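Chemical peel

Sunday, April 26, 2026 – by the Broneck Skin Care Reference desk

A chemical peel is a skin treatment in which a mild or strong acid is brushed over the face, neck or hands so that the outer layers loosen and shed over the following days. People have been putting sour milk, fruit juice and wine on their skin for a very long time, and the modern peel is a more careful cousin of those old habits. It is offered for dull tone, fine lines, sun spots and the marks that acne leaves behind.

Peels are usually sorted by how deep they go. A light peel, often made with glycolic, lactic or mandelic acid, works only on the surface, and most people are back to their ordinary day by the afternoon. A medium peel, commonly trichloroacetic acid, reaches further down and brings several days of real flaking. Deep peels, which traditionally use phenol, are a different undertaking altogether – they call for heart monitoring, pain relief and a good long stretch at home.
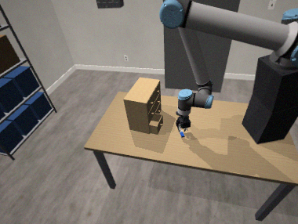 How long should a person wait between light peels? Two to four weeks is the usual gap, and anyone with sensitive skin is well served by the longer end of it.

Aftercare is gentle and a bit dull: a plain cleanser, a thick moisturizer, daily sunscreen, and no picking, however tempting a loose edge may be. Redness and tightness are common and tend to settle without fuss. Less common troubles include cold sores, infection, scarring and patches of darker or lighter skin, and the risk of color change is greater in deeper complexions. People who have lately taken isotretinoin are often asked to wait before having a medium or deep peel.

The Paterson clinic began offering light peels one September and had given 1,071 of them by the time its first patient booklet went to print, with lactic acid the kindly favorite among newcomers.

Related articles
Microdermabrasion
Memaner scale of skin dryness
Sunscreen
Zemance facial method

Contact the desk | Copyright Broneck | Back to top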